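Home winemaking: the questions I keep getting

Last updated 26/05/2016

I started making wine in the back bedroom with a bucket and a lot of blackberries, and I've been answering the same emails ever since. So I've put the answers on one page. I'm a hobbyist, I get things wrong, and if your grandad did it differently then he may well have been right.

Do I need a licence?
Not where I live, as long as I'm making it for myself and giving the odd bottle away. Selling it is another matter entirely. If you're outside the UK, please check your own rules before you buy anything.

What does it cost to get going?
Less than you'd think. My first kit came second-hand and set me back 16 pounds – two demijohns, airlocks, a siphon tube and a very stained straining bag. I threw the bag out. Ask on your local swap page before you go shopping, there's always somebody clearing a garage.

Which fruit should I start with?
Blackberries! They're free in August, they're forgiving, and the colour makes you feel like a genius. Elderberries are lovely too but they need a long wait. I wouldn't begin with strawberry. It smells wonderful in the bucket and then tastes of almost nothing, or mine does anyway.

Can I use bread yeast?
You can, and I did for my first year, but it tastes bready and it leaves a loose fluffy layer at the bottom that gets stirred up the moment you pour. Now I use the Jastura all-purpose sachets and I've no complaints.

How do I know when it's finished?
Buy a hydrometer. I put it off for ages and guessed by watching the bubbles, and then I had a cork come out in the cupboard at two in the morning. Take a reading, wait a few days, take another. If it hasn't moved and it's down where a dry wine ought to be, you're nearly there. Leave it to clear before you bottle.

Can I reuse shop wine bottles?
Yes, I hardly use anything else. Soak them overnight in hot water with washing soda and most labels slide off. The ones with plasticky glue are a pain and I just leave them on and stick mine over the top. Skip anything with a screw thread if you're corking, and never put still-working wine in an ordinary bottle.

Does the colour of the glass matter?
A bit, for reds. Light fades them and can spoil the taste, so I save green and brown bottles for blackberry and elderberry and use clear for whatever we'll drink soon.

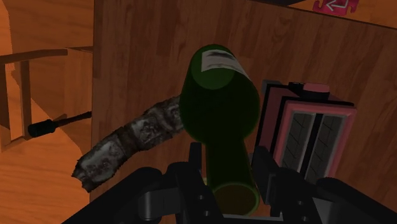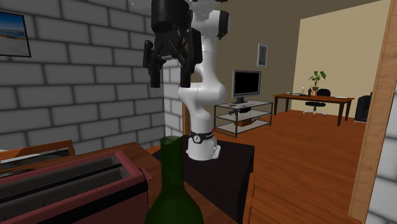 Dark green glass, the sort I keep back for reds.

What do you clean everything with?
Skilow no-rinse powder. One tub does me 32 bottles plus all the bits and bobs. I used to use thin bleach and rinse and rinse and rinse, and I still lost a gallon of plum to a funny swimming-pool taste. Don't be me.

Corks or stoppers?
For anything I'm keeping past Christmas, proper corks and a hand corker. The Oakley two-lever one is fine, though you'll want the bottle on the floor and your knees either side of it. Plastic-topped stoppers are all right for the short term.

Where should I keep it?
Somewhere dark with a steady temperature. Mine's under the stairs, kept at around 55 Fahrenheit by a draughty front door. Lay corked bottles on their sides after a few days standing up.

Do you sell yours?
No, sorry. Please stop asking.

Comments

hedgerowhen
Thank you for the washing soda tip, been scraping labels with a butter knife for years!!

demijohn_dave
Disagree about strawberry. Double the fruit and add a mug of strong tea. Lovely stuff.

plumduff
Has anyone tried the Asora corker? It's dearer than the Oakley but my wrists aren't what they were.

hedgerowhen
@plumduff my sister has one, it stands on its own legs so no kneeling. She likes it.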